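Edthorpe Home Forum > Kitchens > Small Kitchens
Thread: Bowls and plates in one stack, or split them up?

tirine_fan_88
Posted 17 October 2019

Hi all, long-time reader, don't post much. I've got one decent run of gray counter in my kitchen and it has to hold the kettle, whatever we're drinking that week, and all the dishes we use every day. The cabinets underneath are full of pots and I'm not giving those up!

Up to now I've kept everything in one pile. Plates on the bottom, widest ones lowest, then the big bowl with the red rim, then the smaller bowls nested inside that. It doesn't take up much room and I kind of like how it looks with the mint one on top. But if I want a plate I have to lift the whole lot, and the red one is heavy. My sister thinks I'm nuts and should get a rack. I looked at the Olix two-tier and it's nice but it would eat up the spot where I chop things.

So, one pile or split it? And is the fringed cloth a bad idea next to a kettle? I love that cloth so be gentle.

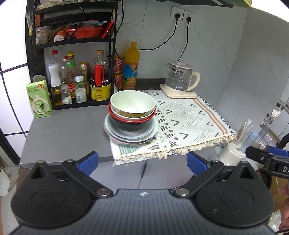
potsandpans_pdx
Split it. I did the one-big-pile thing for years in my old apartment and I chipped the foot of every bowl I owned, all from setting them down in a hurry inside another one. Bowls with bowls, plates with plates. You can still do it without a rack.

mossyoak
Disagree with potsandpans. Nesting is fine if you're careful, and a single stack leaves you way more counter. I'd just flip the question around - how many of those do you really use in a day? I bet the big one comes out once a week. Put that one up high somewhere and the pile gets a lot lighter.

potsandpans_pdx
"If you're careful" is doing a lot of work there, lol. Before coffee I am not careful.

greenkettle
Kettle person here (obviously). The cloth is fine as long as the base sits flat. Mine had a thick seam running under one side and the kettle rocked every time I lifted it off, drove me up the wall. What I would watch is the fringe. Keep it away from where you pull plates out or you'll drag the whole cloth toward you one day with everything on it. I've done that with a table runner and a full sugar bowl, still finding sugar in January.

Also if your glass is getting cloudy, white vinegar and water, bring it up, let it sit, rinse it a couple of times. Don't scrub the inside.

tirine_fan_88
Ok the sugar story scared me, haha. Fringe is now on my list.

mossyoak, fair point about the big bowl, I use it for salad and for popcorn and that's it. But up high means over the fridge and I'm short.

I had a go at splitting things today. The plates are standing on edge off to the side and the pale green bowls get the cloth to themselves, one in front of the other. Not sold on the plates standing up, they look like they want to roll. The bowls I like a lot though - I can just grab one! 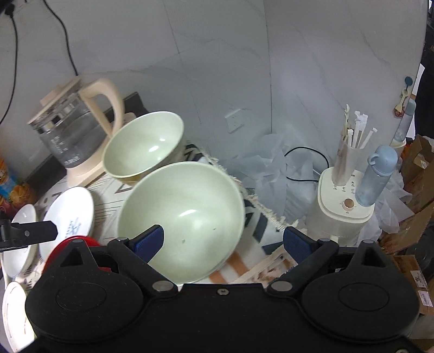

Pale green bowls on the cloth, kettle over on the left

lowshelf_lena
Oh I like the bowls on that cloth, the stripes suit them. For the plates, get a cheap wire stand, the kind for pot lids. I have one from Chuensuk and it holds 9 plates without taking over the counter. Mine has rubber feet, so look for those or it'll skate around on you.

mossyoak
Plates on edge make me nervous, stand or no stand. One bump and they go. I'd lay them flat again and leave the bowls out where you've got them. Then everybody wins, even potsandpans.

potsandpans_pdx
I'll take it.

greenkettle
Seconding flat plates. And a square of felt or a folded paper towel between each bowl if you ever go back to nesting. I bought a pack of 100 felt rounds ages ago and I'm never going to get through them.

tirine_fan_88
Felt! Why did I not think of that. Alright, plates flat, bowls out on the cloth, big red one goes... somewhere. Maybe on top of the plates after all? Which I realize puts me halfway back to where I started. Will try it for a week and report back. lowshelf_lena, how wide is the stand, do you know? I might still want it for lids

lowshelf_lena
Will measure when I get home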